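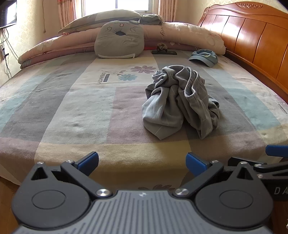 Long thread so I'll try to keep my bits short (I won't manage it). We run a pair of the handheld grippers for our folding work, and the left one has started closing a touch late on thin fabric. The pivots feel fine on thick stuff. On a light sheet or a pair of trousers the pads kiss, then slide. I've cleaned the blue pads with a damp cloth and snugged up the two big pivot screws. Any thoughts before I pull the whole thing down? It's done 242 hours by my log, if that helps.

Cheers in advance, you've all been so good to me with the last one!
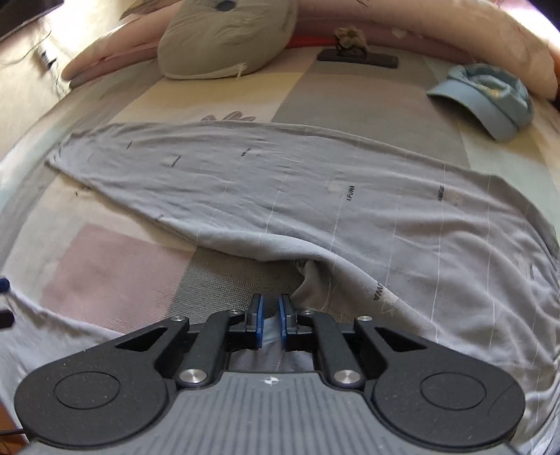

Posted by prarnus_shed | 12/20/20

Me again, with the cloth job that shows it up worst. One layer is no trouble, but where the edge turns over into a fat fold the tips want to skate along it. Same cloth, same grip, every time.

cevness_cob wrote:
Lovely tidy tool, mate. I'd leave the big screws alone, to be frank. Go for the four smaller ones up top, two a side. Mine worked loose over 40 hours and the linkage bars leaned unevenly, so one pad arrived before its partner. Back them off, tiny dab of the mild threadlocker, then bring them up evenly and let it sit overnight.

agbenyega77 wrote:
Have to disagree with my friend above, sorry! Sliding on thin fabric is pads nine times in ten. They go glossy. Wiping won't bring them back, you want fresh ones, and blow the dust off the arms while you're in there so it doesn't end up under the new glue. I swap mine every 5 weeks and sleep very well.

cevness_cob wrote:
Every 5 weeks! You must own shares in Sinditz. New pads on a crooked linkage will just wear crooked.

agbenyega77 wrote:
Ha, fair. Close it gently on a strip of paper and tug at each end of the pad, then. If one end holds and the other lets go, I'll buy you a coffee.

prarnus_shed wrote:
Did the paper test after tea. The front end lets go and the back holds tight, on both pads. So I'm doing the small screws tonight, and I've ordered 2 sets of pads anyway to keep the peace. Will report back once the threadlocker's had its night.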